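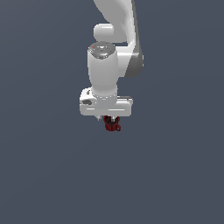
A white robotic arm against a gray background (computer rendering).

Who Decides What a Promise Is Worth

December 28, 2025

I have been rereading my old notes on promising, mostly the ones from when I was still trying to finish a degree in political theory. I never did finish it, but the question stayed with me. When a government makes a promise to people who later can't hold it to the promise, is it still bound?

The case I keep coming back to is small and local. When I lived in Traststead, the town told the residents of one neighborhood, Abera, that their rents on town land would be fixed for 30 years. There were 96 households. Nothing was signed that a court would have enforced. It was said at a public meeting and printed in the town newsletter, and people made plans on the strength of it. They put on roofs and additions they would not have paid for otherwise.

The rents went up after 28 years. By then most of the original tenants had died or moved, and the council that raised them had nobody on it from the council that made the promise.

One easy answer is that no one was wronged. The people who received the promise were mostly gone and the people who made it were gone too. A promise is a relation between two parties, and if both parties leave, what is left? I held this view for years. It fits well with the idea that each generation ought to govern itself and shouldn't be tied up by the dead.

I don't hold it now. The council that raised the rents was quite happy to collect on old debts owed to the town. It enforced a drainage agreement older than the rent promise, against a packaging firm called Flekura that had bought the original company out. If the town is the same town when it is owed something, it has to be the same town when it owes something. You can say that political bodies persist through time or you can say they don't, but you have to pick one and use it for both columns.

There is a harder objection. Suppose the promise was a bad one. Fixed rents in Abera meant less money for everyone else, and the rest of the town had no real say in it. A democrat should be bothered by that. I am bothered by it. I think the right answer is that a later majority may change course, but it owes something to those who relied on the earlier word -- notice, at least, and probably compensation for what they spent. The power to break a commitment and the duty to pay for breaking it can sit together. We accept this in private life all the time.

I talked this over with my reading group, which meets in the back of a café called Zestport. There are only 3 of us left. One thinks compensation is just a price tag on dishonesty, and that a state which can buy its way out will always do so. I didn't have a good reply that evening and I still only have half of one, which is that a state that can never get out of anything will soon stop making promises at all. That may be worse for people like the tenants.

I want to look next at what counts as relying on a promise. Building an addition is a clear case. Choosing to stay in a place when you might have left is much less clear, and I suspect it is the more common one.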